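Every winter MacPherson puts out a brochure telling us how well the Prondley wetland is doing, and every winter I walk down there with the brochure in my coat pocket and try to find the place it describes.

This year's version says 1000 native seedlings went in along the Piltoldale side. I don't doubt they went in. I do doubt that the number means much on its own, when the survival count isn't printed anywhere and the last one I managed to get hold of was dated January, before the worst of the heat.
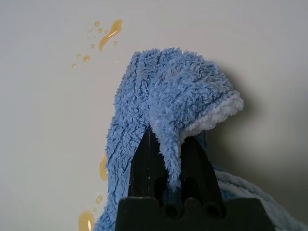

Survival counts are boring, which may be why they get left out of the glossy pages. I wrote and asked for the newer one and got a friendly reply about "community partnership" and a link to the same brochure. It also suggested I could do my bit at home by switching to microfibre cloths. I have nothing against a shaggy light blue cloth with stitched seams, but those are usually polyester, and polyester sheds fibres in the wash. Odd advice from people looking after a creek.

Gillespie Jardine has been keeping his own bird list at the Hinda end for years - same track, same hour, same folding stool. He had 21 species on his last visit. He reckons that's fair for the time of year and won't be drawn on whether it's better or worse than before the works. I wish the brochure had his manners.

To be fair to them, the new culvert is good. Water is moving where it used to sit and stink, and the fence has kept the trail bikes off the bank. I'd just like to see those things measured by someone who isn't also paying for the signage.
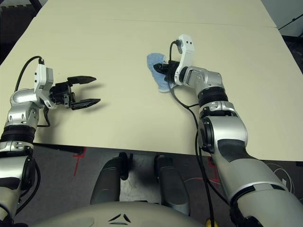
## What I've asked for

I sent another letter on 31 August 2021, this time to Gervasio Leiva, whose name is on the management plan. I asked for:

- the latest seedling survival count, by plot
- water testing results from all 11 sites, including the ones upstream of the car park
- whatever is planned for weeds once the five-year funding stops

The last one bothers me most. Blackberry doesn't read funding agreements, and it's already back on the eastern bank - knee high in places.

If I get an answer I'll put the whole thing up, including any parts that make me look silly.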